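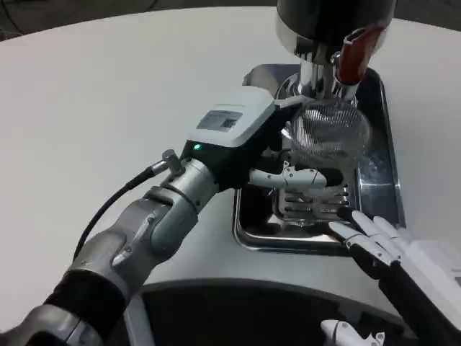
Hjalti Brynjólfsdóttir asks that every crew read the section on nutrient solution twice before filling anything, as most of the failed trays at Grurnton were lost in the first hour of set-up. Her other remarks are given in the notes to the steps they concern.

4. Setting up the Sillulley root chamber

4.1 Before you start

The Sillulley chamber grows leafy crops without soil in a closed cabinet. It was designed for habitat trials, where water is recycled and power is limited. This section covers the first fill, the light and fan settings, and planting. For unpacking and leveling, see section 3. For harvest and cleaning, see section 6.

You will need:
Purified water, 9 liters
Nutrient concentrate, parts A and B
pH test kit and conductivity meter
Pre-soaked growth plugs
Clean gloves

CAUTION: Do not mix parts A and B undiluted. They form a solid that blocks the feed lines and can't be flushed out.

4.2 Filling the reservoir

1. Close the drain valve. The lever must point toward the rear panel.
2. Pour in all 9 liters of purified water.
3. Switch on the circulation pump at the front panel and let it run for five minutes.
4. Add the measured dose of part A printed on the bottle label. Wait two minutes.
5. Add the same dose of part B. Wait ten minutes.
6. Check the pH. It should be between 5.8 and 6.2. Adjust with the supplied acid or base, one drop at a time, and wait two minutes between readings.
7. Write the pH and conductivity readings on the log card inside the door.

Note: Recycled habitat water often carries sodium. If the conductivity of the water before dosing is above 344 microsiemens per centimeter, run it through the filter again. Do not make up for it by adding less concentrate.

Note (H.B.): Pultton crews have skipped step 3 to save time. The concentrate then settles at the pump inlet, and the reading in step 6 is too low. Run the pump first.

4.3 Light settings

1. Set the lamp bar to its lowest position.
2. Hold MODE until the display shows L1.
3. Set the day length to 16 hours with the arrow keys.
4. Set the output to 40 percent for the first four days. From day five, raise it by 10 percent each day until it reaches 80 percent.
5. Raise the lamp bar when the tallest leaf is within a hand's width of it.

The lamp modules are rated for 4,000 hours. The hour counter is on display page L4. It does not reset when a module is replaced – see section 8 for the reset procedure.

CAUTION: The lamp bar stays hot after the cabinet is switched off. Wait 15 minutes before touching it.

4.4 Fan and humidity

In reduced gravity, warm air does not rise from the leaves as it does on Earth. A still layer forms around each leaf and the plant can't shed heat or water. For this reason the Nasr fan module must run day and night, including during the dark period.

1. Plug the Nasr module into port 2. Port 1 is for the pump only.
2. Set the fan speed to 780 rpm.
3. Check that a strip of tissue held at the center of the tray moves. If it hangs still, clean the intake screen.
4. Set the humidity target to 65 percent.

Note: The fan draws nearly the same current as the pump. On battery supply, do not start both at once. Start the pump, wait for the green light, then start the fan.

4.5 Planting

1. Put on clean gloves.
2. Place one pre-soaked plug in each opening, flat side down.
3. Put two seeds in each plug. For lettuce, leave the seeds on the surface. For radish, push them in to the depth of the marker on the tool.
4. Fit the clear cover and close both latches.
5. Do not open the cover until the first seed leaves are up.
6. When two seedlings come up in one plug, cut the weaker one at the base. Do not pull it out.

Note (H.B.): Use one crop per tray. Radish was grown next to lettuce at Grurnton in January and shaded it out before the first harvest.

4.6 First checks

After 24 hours, look at the reservoir level through the side window. A small drop is normal while the plugs take up water. If the level is below the lower mark, look for leaks at the two feed line connectors – these are hand-tight only and must not be tightened with a tool.

If the display shows E3, the pump is running dry. Switch it off, refill to the upper mark with purified water, and repeat section 4.2 from step 6.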